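Notebook, gripper trial, simulator package from Prostano
December 9, 2024
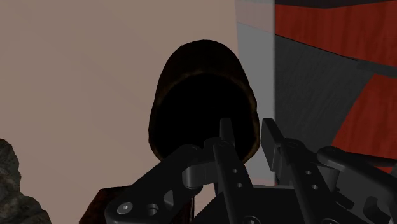 Render: Prostano simulator, wrist view. Saved by A. Rey.

Third session with the trial licence. Apolline wants a yes or no on whether we buy before the group meeting, so I stuck to the things we would really use it for: wrist camera views, container handling, and how much trouble it is to get our own objects in.

Object for most of the session was the dark brown rounded container from the supplied set. Chosen on purpose, as the inside renders almost black and the outside is not much lighter, and the gripper is black as well. If a detector can find the rim on this one it can find it on most of what we have. With the opening towards the camera the rim does show, mottled brown and olive, clearest on the left and top. The right side goes into shadow. I tried our edge script on the saved view and it gave a good line on the left and nothing usable on the right. Same result after I raised the contrast.

Gripper model is better than I expected from the brochure. Linkages, the socket screw, the two small holes in each finger are all there. Finger tips hide the lower edge of the container at this angle, which will matter for labelling. Need to ask Prostano if their masks cover the whole object or the visible part only. The manual says both in different chapters.

Backgrounds: plain pinkish-beige wall, grey panel, red wood grain. The wood grain is fine. The wall is too clean, I would want some texture on it before training anything. Lakham's package had a noise setting for this, and I have not found one here yet.

Ran 100 resets with the default script. 59 came through with the container placed where I had asked, the rest were shifted and I have not looked into why. Could well be my config file. Log is in the shared folder under Nilby.

Import of our own meshes: slow. Roughly 3,444 faces on the Hervieu cup and it still took long enough for me to go and make tea. Smaller meshes went in without complaint.

Price on the quote is 1,599 per seat, support not included. We would need two seats.

To do:
- mail Prostano re masks and wall texture
- rerun the resets with Apolline's config
- try a lighter container, same pose
- check if the trial can be extended past the meeting

A.R.

Note added by Apolline Masson: my config uses the old units, convert before you run it.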